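5 min read

15th July

Woke before six with the window wide open and the blackbird going as if he were paid by the note, and lay there thinking about the allotment, which I seem to do most mornings now in place of worrying about work. I suppose that's an improvement! The water butts were down to the last few inches on Friday and I had half hoped for rain in the night, but the path outside was dry as toast when I went down to put the kettle on, so that was my Sunday settled.

Got to the plot by half past seven. I do love it at that hour, when the sheds have long shadows and you can hear the trains going through Zesville without seeing them. The broad beans are over, really, and I ought to have pulled them a week ago, but I always feel mean about it. I cut them off at the ground and left the roots in, the way Dad used to, and got one last colander of beans off the tops, rather leathery ones, which will do for soup if I have the patience to slip the skins off (I won't).

The runner beans are another matter. I put them in late, after the cold spell in April spoiled the first lot on the windowsill, and for weeks they sulked at the bottom of the canes doing nothing whatever. Now they've gone up all at once and are waving about over the top looking for something else to climb. Plenty of red flowers, and not a bean set that I can find. I stood there with the watering can for ages peering into them. Malsha Ranasinghe thinks it's the hot nights and says to soak the ground in the evening and leave the flowers alone, whereas I was brought up to spray the flowers, and I have been spraying flowers for as long as I've had a hose. We had quite a long talk about it over the fence, and then she gave me three courgettes, which I did not need, and I gave her some of the leathery beans, which I'm fairly sure she didn't need either.

I had a look at the potatoes while I was there. The Jirnness ones (I've only ever had them from the swap table, I've no idea who grows them on) are flowering a pretty washed-out mauve, and I scraped about with my fingers at the end of the row and found a few the size of a hen's egg. Put the soil back and felt like a thief. Then of course I couldn't stop thinking about them, so I went back and dug up one whole plant and had 11 potatoes off it, with a bit of scab but nothing that won't scrub off. We had them for lunch with butter and mint and a tin of sardines, and I don't know that I've eaten anything nicer this year.

Slept in the chair afterwards with the paper on my chest. When I woke it was gone three and the kitchen was like an oven, so I drew the blind and did the gooseberries at the table, topping and tailing, with the radio on low. It's a dull job but I don't mind it. Mum used to do them with a pair of nail scissors, a tea towel over her knees, and she would tell us the same story each summer about the aunt at Drukance who made the jam so stiff it had to be cut with a knife. I haven't thought about that for years. I wish I'd asked her what the aunt was called.

Four jars, and a bit over in a saucer. It has set properly this time, I think, though I do wonder whether I took it too far, with the aunt in mind. It's gone a lovely pinky colour all the same. I must get more lids before the blackcurrants are ready, and I must write the labels tonight and not leave them until nobody in the house knows which is gooseberry and which is last year's greengage.

Went back at eight with both cans and did as Malsha said, soaked the ground and kept my hands off the flowers, though it went against the grain. The swifts were very high up. Came home by the long way, past the Rattanakul, where they had the doors propped open and such a smell of frying garlic coming out that I was hungry all over again, and had bread and the saucer of jam standing up at the sink.

Tomorrow: lids, string, ring the dentist.

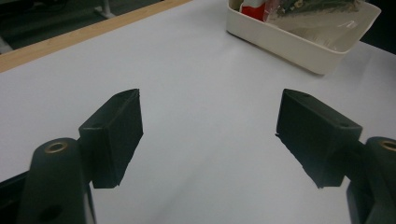 Malsha: I've read your beans page, since you left it open for me, and I'm sticking to what I said. Give it until next weekend, water at the roots every evening, and if you haven't got beans by then you may spray as much as you like and I'll bring the cake.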